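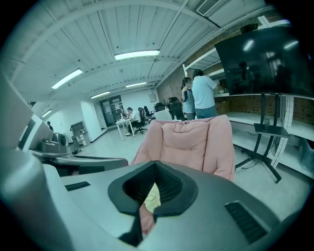

The pink armchair from behind, brick wall on the right.

March 2024

Workshop notebook, big room, Drarkbridge

OK, the armchair. I've been putting off writing this up and now I have three scraps of paper and a receipt with numbers on it, so it all goes in here before I lose the receipt.

We got the pink one! I know gray was the sensible vote, and the gray would have hidden everything, but Restby had the pink on clearance and it's the better chair for what we want, which is practice on a quilted back that's properly tufted. The last chair we worked on had a flat back and I learned pretty much nothing from it except how to swear at staples. Plush is a different animal. It shows every stroke of your hand, it goes light and dark depending on which way you brushed it, and if you lean on it for ten minutes it remembers.

So, first job was just looking. I turned it around so the back faces the room and worked from there, with the ceiling lights on. Creases first. There are soft ones across the back and I wanted to know which are from shipping and which are how the cover was cut. Went over half of it with the handheld steamer on low, held well off the fabric, brushing up with the soft brush (the one with the tape on the handle, please stop using it on the bench). Left it overnight. The steamed half relaxed a lot. Two creases near the seam didn't budge, so I'm calling those cut and not shipping, and I'm leaving them alone.

Note for whoever steams next: do NOT go near the tufts with it. I tried one, just one, and the pile around it went flat and kind of shiny and it took me most of an hour with a damp cloth and the brush to talk it back up. It's fine now. I know which one it is and I'm not telling you.

Stitching. I went along the lines with a fingernail, which is the only test I trust. Mostly tidy, nice even tension. One spot where the thread feels a bit proud of the fabric, and I've put a pin there with a scrap of blue thread on it. Don't pull it. I want to see if it moves after we've had people sitting in the chair for a few weeks.

Thread: the closest match in the drawer is the Flastik no. 844, and I say closest because under the fluorescents it looks perfect and by the door it looks like salmon. I had this exact problem with the green stool last August and apparently I'm not a person who learns. Took a snip to both spots and wrote it on the card. If we have to redo a line of quilting I'd go for 844 anyway, it sinks into the plush and you'd have to be hunting for it. The Fagundes pink is prettier on the spool but it's thinner and I don't like it for anything that gets leaned on.

About the light in here, while I'm complaining. The brick wall gets lit in one stretch and then goes off into shadow, and if you put the chair in the wrong place half of the back looks a full shade darker. I spent a silly amount of time thinking I'd found a dye problem. Moved the chair a couple of feet and my dye problem moved too. So: color checks get done in the middle of the room, straight under the big fixture, and nowhere else. I'd like a chalk mark on the floor for it. I'll do it if we still own chalk.

Also it shouldn't live up against the brick anyway. Brick sheds. I ran my hand down it and came away with a palm of red grit, and that is not going into pink plush on my watch. Same goes for standing it directly under the air vent, I think. No proof that anything comes out of there except air, but I put a white cloth down overnight to find out and I'll write the result here when I remember to look at it.

Arms: padded, nice and even to the hand on both sides. I pressed each one down with the flat board and the sandbag, 30 minutes a side, then timed how long before I couldn't see the dent. Left arm came back faster. Before anyone gets excited, I did the left in the morning when the room was cold and the right after lunch with the heat going, so it's not much of a test. Do it again with both arms on the same morning. We only have one sandbag, which is why I didn't. Could fill a pillowcase with something?

Measurements, from the receipt:
back, longest quilting line I could follow, 100 cm along the curve with the soft tape
cloth needed if we ever recover the outside back, 128 cm cut, and that's with generous turnings because I always come up short

I did both of those twice and got the same answer both times, so I'm happy. The turnings figure assumes the pile runs down. If somebody cuts it running sideways to save fabric I will know, because you can see it from across the room.

Cleaning trial is not started. I want to do it on a hidden bit, and I haven't decided where that is, given that I'm not taking the underside off just for this. Plan is plain water first, then the Restby foam, then the dish soap mix we used on the stool, one patch of each, let them dry properly (properly! overnight!) and brush before judging. Plush always looks ruined when it's damp. I nearly gave up on a perfectly good cushion once for that reason.

Sitting report, unofficial: very comfortable. Possibly too comfortable, I did the thread card sitting in it and it took twice as long as it should have. The back supports you right where the quilting is and you can feel the tufts a little through a thin shirt, not in a bad way. Through a sweater, nothing. Write down what you're wearing if you do a sitting report, otherwise we're comparing nonsense.

Still to do:
chalk mark
second arm test, same morning
look at the white cloth
find out if Flastik does 844 in the heavier weight
brush the whole back upward and then leave it ALONE for a day so I can see how the pile settles by itself

And wash your hands before you move it. I grabbed it by the top of the back after checking the wall and had to go find the lint roller. The lint roller is down to its last few sheets, put it on the order with the pins.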